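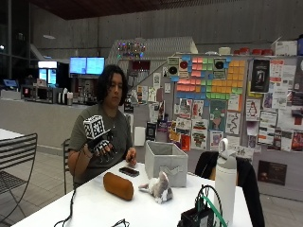
# Matar household vocabulary list

A word list of everyday household terms in English and Levantine Arabic, kept as plain text. It grew out of handouts Rasha Awwad wrote for an evening language class and is now edited by her and Marwan Semaan.

The current release has 2,426 entries in 36 topic files. Another 179 entries are waiting in `pending/` until both editors have read them.

## Files

- `topics/` has one tab-separated file per topic (kitchen, laundry, school bag, small repairs and so on)
- `pending/` has unreviewed entries, in the same format
- `notes/spelling.md` explains how we write Arabic words in Latin letters
- `CHANGES` is the release log

## Columns

| Column | Content |
|---|---|
| `id` | fixed number, never reused |
| `en` | English word or phrase |
| `ar` | Arabic script |
| `lat` | Latin spelling |
| `region` | city or area, blank if general |
| `note` | free text, often blank |

All files are UTF-8. Plurals are listed only when they are irregular. Verbs are given in the third person past.

## Known problems

The bathroom and garden files are thin. Entries before the August release sometimes have two regions in one cell, split by a slash; newer ones repeat the row instead. Words for containers overlap a lot, and a bag, a pouch and a case may share one Arabic term depending on the speaker. We left these as the speakers gave them.

`lat` is missing in 5 of the topic files. Marwan is filling them in by hand.

## Corrections

Open an issue with the `id`, the change you want and where you have heard the word used. Please don't send whole files that have been re-sorted, as the diffs are unreadable.

## License

CC BY 4.0. Credit "Matar word list, Awwad and Semaan."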